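Lettre interne de Gakalness - 29 mars 2018

Pliage textile : retour sur la surcharge du poignet gauche

Le poste de pliage à deux bras a été arrêté pendant 12 jours à la suite d'un défaut sur le bras gauche. Il a repris du service, avec des réglages modifiés et deux consignes de sécurité supplémentaires. Wilson Nina, qui suit le poste depuis sa mise en route en janvier, a rédigé le compte rendu complet. Nous en reprenons l'essentiel pour les équipes qui utilisent les mêmes pinces.

Le défaut est apparu pendant une série de 800 cycles sur des tee-shirts à manches courtes. Le bras gauche n'a pas relâché le tissu à la fin d'une prise, alors que le contrôleur Careo considérait la pince comme ouverte. Le bras droit a commencé son déplacement, le vêtement s'est tendu entre les deux et l'effort est monté jusqu'à 80 newtons au poignet gauche. L'arrêt automatique aurait dû intervenir bien avant. C'est l'opératrice qui a appuyé sur l'arrêt d'urgence.

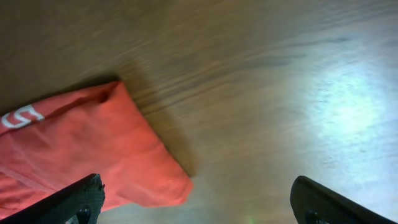 Personne n'a été blessé. Le poignet a été démonté et envoyé chez Babić, qui a confirmé une usure anormale du réducteur. La pièce a été remplacée et les deux bras ont été recalibrés.

L'examen des journaux a montré que le capteur d'ouverture de la pince gauche renvoyait par moments une valeur figée. Le contrôleur lisait la dernière position connue et passait à l'étape suivante. Le même défaut figurait déjà 2 fois dans les journaux de la semaine précédente, sans conséquence visible, et n'avait pas été signalé. Le seuil d'effort, lui, avait été relevé pour des essais sur des tissus plus lourds, puis laissé tel quel.

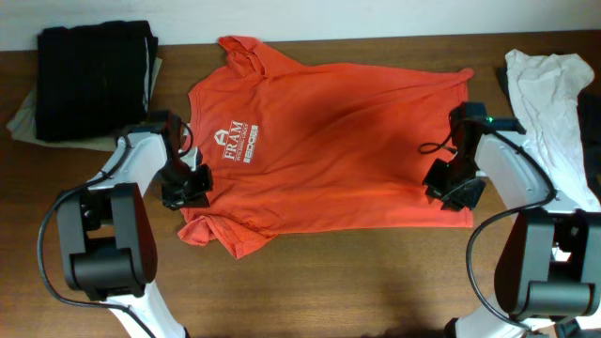
Ce qui change sur le poste

Le contrôleur exige maintenant une mesure fraîche du capteur avant tout mouvement coordonné. Si la valeur n'a pas été rafraîchie, les deux bras s'immobilisent et un message s'affiche au pupitre. Le seuil d'effort est revenu à sa valeur d'origine et sa modification demande un mot de passe.

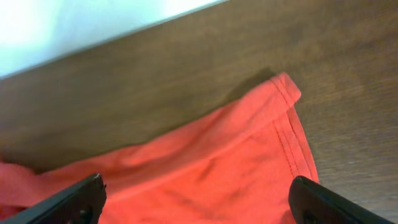
Kourosh Nouri a aussi revu la séquence de prise près des ourlets. L'épaisseur y varie d'un vêtement à l'autre, et l'ancien programme serrait de la même façon partout. La fermeture se fait désormais en deux temps, avec un contrôle de l'effort entre les deux. Le cycle est un peu plus long - c'est accepté pour le moment.

Côté opérateurs, il est interdit de tirer sur un vêtement resté dans une pince, même si le pupitre indique que celle-ci est ouverte. Il faut passer en arrêt sécurisé, puis utiliser le déverrouillage manuel. Toute prise non relâchée doit être notée dans le cahier du poste, y compris quand le cycle suivant se déroule normalement.

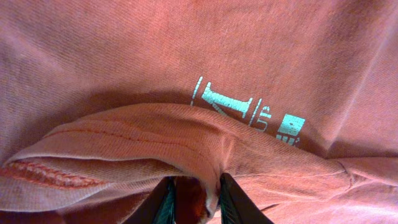

Reste la question des câbles. Garico doit livrer un faisceau renforcé pour la liaison du capteur, que nous soupçonnons d'être à l'origine des valeurs figées. Tant qu'il n'est pas monté, le poste tourne à vitesse réduite et toujours en présence d'un opérateur.

Le compte rendu et les extraits de journaux sont disponibles auprès de Wilson Nina. Les équipes qui ont relevé leurs seuils d'effort pour des essais sont priées de les vérifier avant la prochaine série.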